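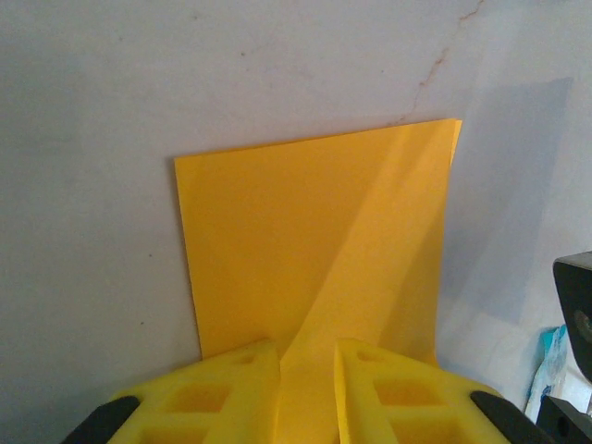 Saturday, evening. All day I was thinking about the paper for the lanterns, and now my hands are tired but my head does not want to stop. Sandro Bassi came at ten with the new packet from Negri, the good paper, and we agreed that the orange one must be for the big lantern at the door. I was afraid it would be too dark, but against the grey wall it is a strong colour, between orange and yellow, and where the sheet bends it takes the light and becomes much more yellow. This gave me the idea to leave some folds in it on purpose. Before, I always tried to make every side flat like a table. Sandro says a lantern with folds looks tired. I say it looks alive. We did not finish this discussion.

I must also write down that the crack in the wall needs filling before the guests come. It goes down from the top in small zigzags, brown and thin, and I had promised to do it in March. I have the filler in the cupboard, a tube of Silby which I bought for the bathroom, I only have to find the small knife. Perhaps on Monday after work.

For the lanterns we need 15 sheets and I paid 640 for everything, with the glue and the wire included. My mother would say it is too much money for something we will hang two evenings. She would be right, but she would also be the first to stand under them and look up.

What I learned today: fold first, cut after. I cut four sheets before folding and all four came out crooked, and I was so angry that I made tea and did not speak to Sandro for some minutes. He was very polite and swept the floor. The crooked ones I keep for the children from Nistton street, they can make stars or boats from them.

In the night it will rain, they said on the radio. I put the packet on the high shelf, away from the window - last year the damp made all the edges wavy, and I do not want to buy it a second time. Tomorrow I start with the blue ones, if I find the long ruler.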